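How to run a hand-held gripper table at an open day

I ran the try-it-yourself table at the Morninent open day in April, and since then a few people have asked how we set it up, so I'm writing it all down while I still remember (my notes are a mess!).

You need two hand-held grippers, one table people can reach from more than one side, and a pile of stuff to pick up. We had the Pliltero grippers, the kind you squeeze yourself and carry around, with a camera on top. No arm, no safety fence, and that makes them great for visitors.

Start with the pile. I used to bring neat little wooden blocks and everybody got bored in a minute. Trash is so much better! Empty wrappers slide and fold, and a crushed can rolls over just when you think you've got it. Keep the pile small and put it at the far side of the table so people have to reach a bit.
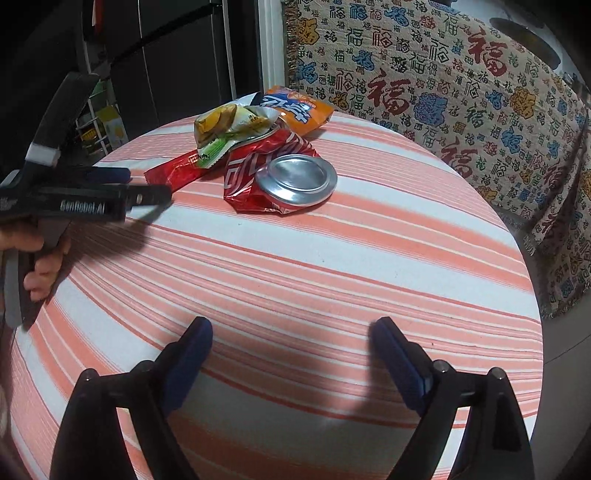
Next, show the move once, slowly. Open the fingers all the way, come in low, close, lift, stop. Then hand the thing over and stop talking. I'm bad at that last part. Most folks squeeze much too early the first time, and they work it out quicker if you let them miss.

With two people at the table, have them take turns calling out which piece they're going for. Otherwise they both dive for the same wrapper and the fingers bump. It won't hurt anything, but it does scare the little kids.

Check the recordings before you let a big group in. I skipped this at the Udby visit and lost the whole first batch to a full memory card. So now I record one pick, play it back on the laptop, and only then wave people over. By closing time in April we had 382 good picks saved, and I'd planned for 200, so bring a spare card and more batteries than you think you need.

Wipe the finger pads between groups. Chip grease gets on them and then everything slips.

If you want to pass the recordings on for robot training, get the sign-up sheet done at the door and write the group number on it. We forgot for two groups and had to leave theirs out.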